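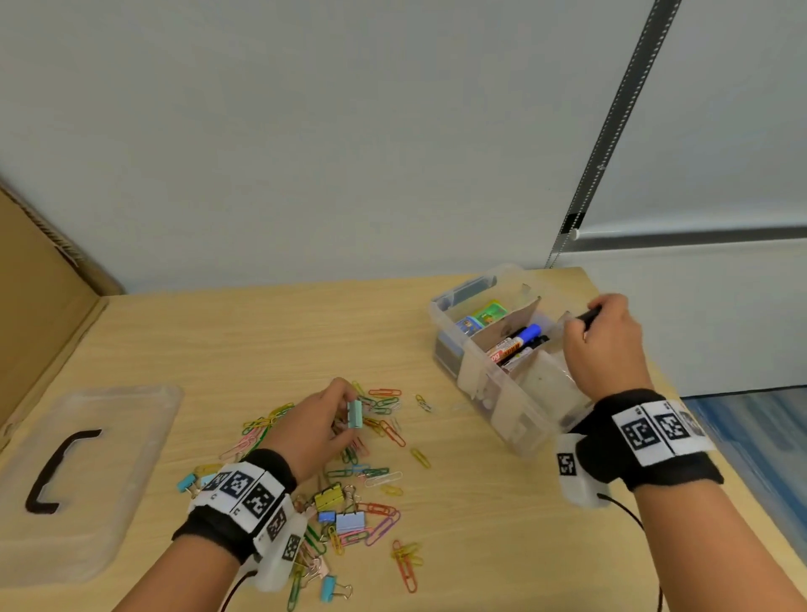 What is the best way to sort out a box of mixed stationery?

Take the small metal things out first, put like with like, and only decide on compartments once you can see how much of each you own. Most people buy the dividers first and then try to make their belongings fit them.

The advice comes from Ileana Bogdan, who has been sorting other people's desks in Vetville for 15 years and still gets visibly excited about a drawer. I spent a morning with her at her workroom on the Ketitz road, where she runs small classes on what she calls desk housekeeping, and I came home and emptied my own pen pot before I'd even taken my coat off.

Her starting point is always clips. Paper clips, binder clips, the lot, tipped straight on to a table.

"People are embarrassed by the heap," she says. "They want to tidy it with their hands over it, so I can't see! But I love the heap. You get all the colours at once, the pinks and the yellows and those nice silvery ones, and you remember that you bought them because they were cheerful."

She takes the binder clips out before anything else. They are bigger, they have a good grip, and paper clips catch on them (I watched her lift a single green one and bring up a little chain of others behind it). Colour comes later, if it comes at all. She is relaxed about this. One of her regulars, Ridwan Goh, keeps blue clips for bills and yellow ones for letters he hasn't answered, and she thinks that's marvellous, but she wouldn't ask it of anyone else.

"If you have to stop and think which colour you need, leave them mixed. A mixed pot of clips is a perfectly good pot of clips."

And the box itself? Here she becomes quite animated. She is devoted to clear plastic, with a lid that comes right off and can be laid flat beside you while you work. She likes it see-through on every side, so that you spot the marker you want before you've reached for it. For the inside she uses cardboard.

"Everybody asks me where I get my dividers. I cut them! Cereal packets are a bit thin, the back of a writing pad is lovely. You measure the inside of the box, you cut it a hair too wide, and it holds itself up. If you change your mind in March you've lost a bit of card."

She usually starts people off with 2 dividers, giving a back, a middle and a front. Pens and markers go in the middle, standing if the box is deep enough, in a bundle that's snug without being jammed. The back is for packets and anything still in its wrapping. The front is for whatever is small and always being wanted, and she leaves it emptier than you might expect.

I asked whether pens shouldn't all live together. She laughed and said that depends on the pen. The one you write with every day can go wherever your hand goes first, even if that's in among the erasers.

There are things she won't keep. Dried-up markers go, after one fair trial on scrap paper. Clips that have been bent open go too, though her colleague Bogdan Rusu (no relation, the names are a coincidence that confuses the post) collects those for hanging seed packets in his greenhouse. The most she has ever found in one home was 149 pens, of which 42 wrote. The owner was thrilled with the forty-two.

What I liked best was how slowly she does it. She uses both hands, one dealing with the clips while the other is at the box, and she chats the whole time. She doesn't hold with finishing in one go either. If there are a few strays on the table when the kettle boils, they can wait.

"Put the lid on when you're pleased with it," she told me. "Then open it again the next day and see what annoys you. Something will. Move that one thing."

Mine was the stapler, for the record. It's on the shelf now.

Ileana's classes run through the winter, and Despina Văduva takes the bookings at the workroom. Bring your own box, and bring the clips loose in a bag.

2001-10-11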